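How to Line a Small Desktop Bin So the Bag Stays Put

I love a little bin on the table. Mine lives where I sort mail and do crafts, and it catches all the snipped thread and envelope windows that used to end up on the carpet. What I did not love was the liner. Mine slid down inside by lunchtime, every time, and I'd be fishing it out from under a pile of pencil shavings.

I've since gone through almost 182 bags (I buy the big roll from Prunau, so I can count backward) and I've got a way of doing it that holds.

First, open the bag all the way before it goes anywhere near the bin. The thin ones cling to themselves, so rub the top edge between two fingers until it splits, then give it one good shake to get some air in. If it won't split, try the other end – I've spent whole minutes trying to open the sealed side.

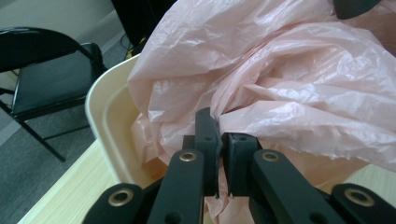
Next, push the middle of the bag down first and leave the edges for later. Get it right to the bottom and into the corners. If you start at the rim, the bag hangs like a hammock, and the first apple core drags the whole thing in.

Now the rim. Fold the top of the bag over the back edge, then the front, then the two sides. You want a decent cuff, a couple of inches if the bag allows. Mine are always too big for the bin, so I gather the extra on one side, twist it, and tuck the twist under the cuff. A loose knot works too!

If your bin has bits sticking out, like arms or a side tray, keep the cuff above them. I used to pull mine down over everything and it bunched up horribly.
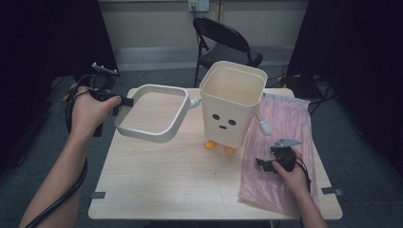

Robot-shaped bin with side tray, and a crumpled pink plastic sheet beside it.

A side tray doesn't need a liner, by the way. I use mine for paper clips and just wipe it out.

Last thing: press the air out. Slide your hand down between the bag and the wall of the bin and smooth upward. Trapped air is what makes the bag puff up and creep off the rim.

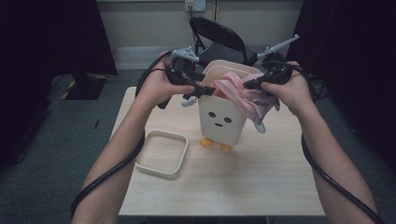 Posted in Small Spaces by the Brutley Home Blog

A few extras. Keep 2 spare bags folded flat in the bottom, under the one you're using. Change the bag when it's three-quarters full, while there's still enough slack to tie. And if the cuff keeps slipping on a very smooth rim, put a wide rubber band around it, just under the lip.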